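Olga Insaurralde has taught furniture making and wood selection at the Edgate Trades Institute for ten years. She met with the Institute's newsletter in October to discuss the new course in solid wood tabletops, which opens to evening students on Monday.

The course begins with the choice of boards. "Students arrive wanting clear lumber without a mark on it," Ms. Insaurralde said. "I ask them to look at a knot first and decide whether it is sound. A tight knot can stay in a top for the life of the table."

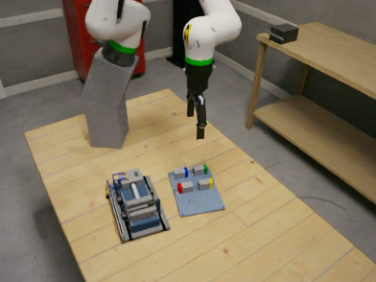 Movement across the grain takes up the second week. Ms. Insaurralde described a dining top she built for the Coman reading room, 70 inches long, which was fastened too firmly to its base and split during the first winter. "I repaired it myself and I show the repair to every class," she said. "Wood has to be allowed to move with the seasons."

Asked about finishes, she expressed a preference for thin coats of oil on pale woods - a position not shared by all of her colleagues at the Pidar workshop, where varnish remains the standard.

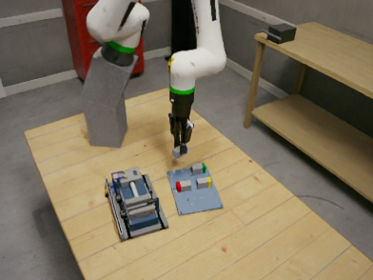 A tabletop of pale planks with faint reddish knots.

The Institute received 61 applications for the evening course. Ms. Insaurralde has asked that a second section be offered in the spring, with bench space provided at the Cadurov building.

"Two people at one bench is the most I will accept," she said. "They need room to turn a board over and look at the other side."

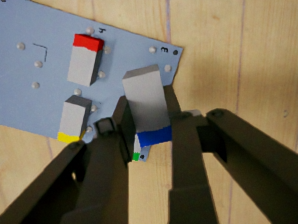
Light tan planks, with a light blue board laid on top.

Applicants are asked to bring their own pencil, square and apron. Lumber is included in the course fee.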